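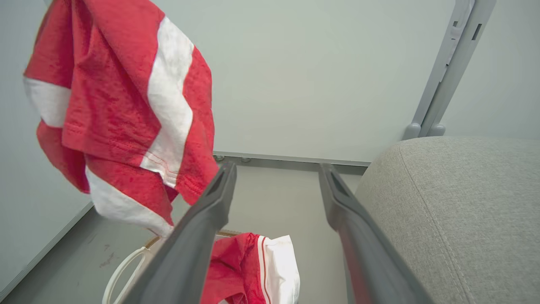
Figura 1. Prendas rojas y blancas junto al asiento tapizado.

Inicio | Proyectos | Memorias | Contacto

Memoria del proyecto Umlow: recogida de ropa deportiva en espacio reducido
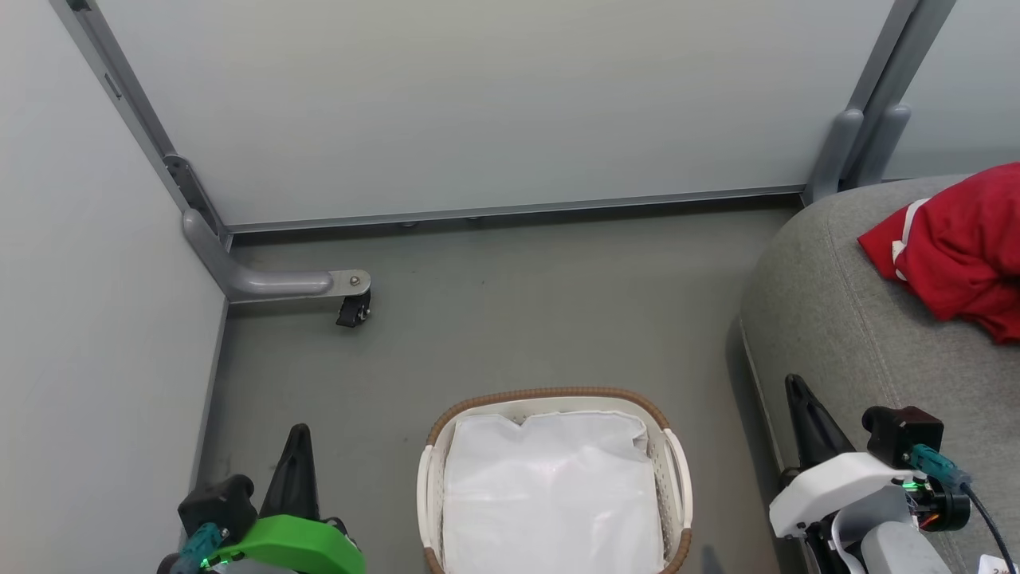

Stukmont, octubre

El recinto de ensayo se delimitó con paneles lisos de color gris claro, sujetos a postes metálicos con pies curvos. Junto al sofá gris se situó un cesto con asas laterales. La tarea consistía en pasar al cesto las prendas amontonadas sobre la tapicería. Se planificaron 14 repeticiones, con un límite de 25 segundos por prenda. No se exigía doblado.
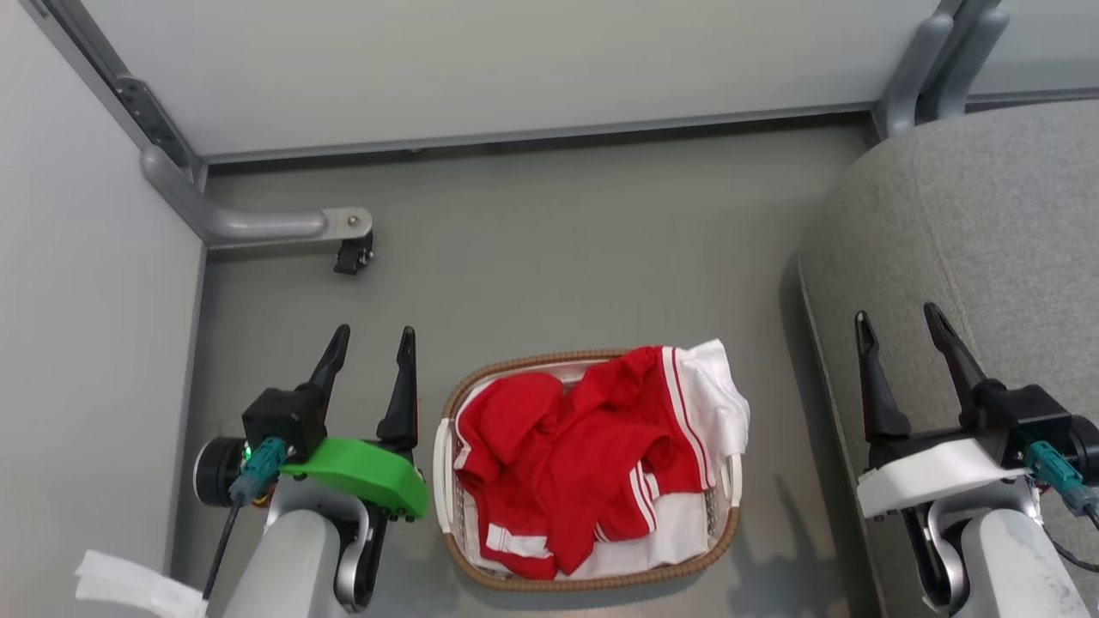
El criterio de llenado fue el punto más discutido del diseño. En la primera versión se consideraba válida cualquier prenda apoyada en el cesto, aunque quedara tela fuera. La regla resultaba ambigua en casos como el de la prenda blanca que asoma por encima del borde, en la esquina superior derecha, con la roja arrugada ocupando casi todo el interior. En la versión 2 se distingue entre prenda contenida y prenda sobresaliente, y ambas se anotan por separado. Queda pendiente fijar un margen para mangas y cinturillas.

Compartir (2) | Comentarios (0)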